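**在宅仕事の部屋の明かりを見直した記録**

7月に机まわりの照明を全部やり直したので、順番に書いていく。長くなる。

仕事は校正と翻訳の下読み。紙のゲラと画面が半々で、部屋は六畳、窓は北向きに一つ。賃貸なので天井の配線はさわれない。

---

きっかけは夕方の見落とし。午前中に読んだページと夕方に読んだページで、拾えた誤字の数が違いすぎた。濁点と半濁点の取り違えを夕方だけ続けて落としていた。

最初は目の疲れだと思って眼鏡を作り直した。度はほとんど変わっていなかった。眼鏡店の人に「部屋、暗くないですか」と聞かれて、答えられなかった。

---

それで照度計を買った。2,190円。スマホのアプリでも測れるけれど、手元の機種だと向きを少し変えるだけで数字が跳ねるので、安いものでも専用のほうが楽だった。

測り方は単純で、紙を置く位置に受光部を上に向けて置くだけ。自分の影を落とさないように少し体を引く。同じ場所で何回か測って、落ち着いた数字を書いておく。

---

変更前の数字。夜、天井の照明だけのとき、机の中央で297ルクス。右手の奥、辞書を開く場所は100ルクス近くまで落ちていた。

辞書の場所が一番暗いというのは、測るまで気がつかなかった。机に座ると自分の肩の影がちょうどそこに落ちる。

---

最初にやった失敗も書いておく。明るい電球に替えればいいと思って、天井の器具につけられる一番明るいものを買った。

机の数字は上がった。そのかわり画面に天井の明かりが丸く映って、上三分の一が読みにくい。紙のほうも、コート紙の見本を読むと文字が白く飛ぶ。三日で元の電球に戻した。

---

ここで知り合いのNermina Vlachouさんに相談した。Brulhamの小さな画廊で展示の照明を組んでいる人で、以前その画廊の図録を校正した縁がある。

返事は短かった。「明るさより先に、光がどこから来てどこへ跳ねるかを見て。紙の上に小さい鏡を置いて座ってみるといい」

---

言われたとおりに手鏡を紙の位置に置いて、いつもの姿勢で座ってみた。鏡の中に天井の照明がまるごと見えた。

つまり紙がつやつやしていれば、その光がそのまま目に入ってくる。鏡に照明が映らなくなる位置まで動かせばいい。計算はいらなかった。

---

Verminaと書きそうになった。Nerminaさんです。夕方の投稿なので見直しています。

---

それから数日、反射ばかり見ていた。つや消しの面は光をぼんやり広げる。つやのある面は光源の形をだいたいそのまま返す。曲がった面だと、平らな面なら見えないはずの方向の光まで拾う。

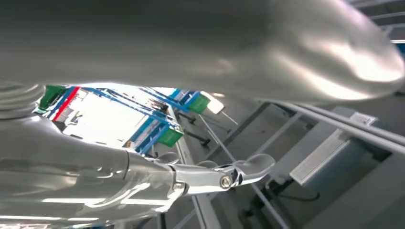

銀色の丸みのある面に出た白い反射。

机の上で一番やっかいだったのは文鎮だった。真鍮で丸みがあって、ゲラの端に置くと視界の隅でずっと光っている。フェルトで巻いた平たい鉄のものに替えた。

ほかに替えたのは透明の定規と、つやのある下敷き。定規は乳白色のもの、下敷きはやめて厚紙を一枚敷いた。ここまでほとんどお金はかかっていない。

---

次に机の向き。もともと窓を背にしていた。昼間、画面に窓が映る配置で、自分でもわかっていてカーテンを閉めて使っていた。

窓が左に来るように九十度回した。右利きなので、左から光が入ると手の影が書いている字にかからない。小学校の教室と同じ並びになった。

---

机を回すと電源の延長コードの長さが足りなくなる。これは先に測っておけばよかった。コードを買いに行くまで二日、床を斜めに横切るコードをまたいで暮らした。

本棚の下の段も机の脚に当たって開かなくなったので、判型の大きい本を上に移した。まだ少し使いにくい。

---

手元の明かりは、クランプ式のスタンドを一台足した。Lasanoという小さいメーカーのもの。Fedmontの駅前の店で、点灯した状態で見せてもらって決めた。

箱の裏の明るさの数字も見たけれど、決め手は首の動く範囲だった。かさの内側の光源が、座った目の高さから直接見えない位置まで下げられること。安いほうの一台はここで外した。

---

店で試すときに便利だったのは、白い紙と、つやのあるチラシを一枚ずつ持っていくこと。白い紙で影の出方、チラシで映り込みを見る。店の人には少し不思議そうにされたが、机を貸してくれた。

鉛筆も一本あるといい。紙の上に立てると影の濃さと本数がわかる。光源の粒が並んでいるタイプだと、影が何本もずれて重なることがある。

---

スタンドは左奥に置いた。手鏡の方法で、鏡にかさの内側が映らないところまで少しずつ動かして、机の天板に鉛筆で小さく印をつけてある。掃除のときにずれても戻せる。

この位置で机の中央が715ルクス。辞書の場所にもちゃんと光が届いて、開いたページの細かい活字が楽になった。

---

ただ、手元だけ明るくして天井を消すのは合わなかった。画面から顔を上げるたびに部屋の暗さが気になる。目が慣れるのを待つ時間が、一回は短くても一日に何度もある。

今は天井をつけたまま手元を足している。背中側の壁が真っ暗にならない程度でいい。

---

色の話。昼白色と電球色でかなり迷った。紙の仕事だけなら昼白色のほうが、赤鉛筆と朱のペンの区別がつきやすい。

夜は電球色のほうが落ち着く。結局、手元は昼白色で固定、天井は夜だけ電球色に切り替える形にした。混ざると気持ち悪いという人もいるので、これは好みだと思う。

---

色校正のまねごとをする人は別の話になるので参考にしないでほしい。自分が見ているのは文字だけで、写真の色は担当の人に任せている。

---

画面の明るさも合わせて直した。やり方は、画面に真っ白な文書を出して、その横にゲラを立てて並べる。両方の白が同じくらいに見えるまで画面の明るさを動かす。

以前の設定はだいぶ明るかった。下げた直後は物足りないが、一時間もすると気にならない。時間帯で部屋の明るさが変わるので、昼と夜で設定を二つ作った。

---

窓のほうは、レースのカーテンを一枚足しただけ。北向きなので直射日光はほぼ入らないのに、向かいの建物の外壁が午後三時ごろに白く光って、それが部屋に入ってくる。

厚いカーテンを閉めると昼でも手元灯に頼ることになるので、薄いのを一枚引いてやわらげるくらいがちょうどよかった。

---

質問をもらったので追記。

「照度計は必要ですか」→なくてもできる。映り込みは鏡でわかるし、暗い場所は手の影を見ればだいたい見当がつく。自分は数字があると翌日に迷わないので買った。

---

「モニターにつけるバー型のライトはどうか」→一度借りて使った。紙を画面の手前に置く人には合うと思う。自分はゲラを左に広げるので、紙の左半分が暗いままだった。

「電気代は」→計算していない。請求書を見ても違いはわからなかった。

---

「壁の色は」→白。賃貸の普通の壁紙。机の正面だけ、生成りの布を一枚画びょうで下げた。白い壁に手元灯の光が当たって、画面の後ろが明るすぎたため。布はPereyraという生地店の端切れ売り場で買ったもので、端の始末はまだしていない。

---

見落としのほうがどうなったか。同じゲラを二度読むわけにはいかないので、きちんと比べられてはいない。

自分のつけている作業メモを見ると、夕方に「再読」と書いた回数は減った。ただ、この時期は仕事の中身も軽めだったので、照明のおかげとは言い切れない。肩は前より楽。紙に顔を近づけなくなった。

---

やった順番をまとめておく。

- 鏡を置いて映り込みを見る
- 光る小物をどける
- 机の向きを変える
- 延長コードの長さを確認する（これは机を動かす前に）
- 手元灯を足す
- 画面の明るさを紙に合わせる
- 薄いカーテンを足す

---

Nerminaさんに机の写真を送ったら、「スタンドの首がまだ高い」と返ってきた。指二本ぶん下げてみたら、たしかに紙の端までむらが減った。ただし頭をぶつけやすくなった。

---

残っているのは本棚の前。夕方に背表紙が読めなくて、毎回懐中電灯を持っていっている。棚板の裏に貼る細い明かりを考えているものの、電池式だと交換が面倒で、コード式だとまたコードが床を通る。

使っている人がいたら、どちらにしたか教えてください。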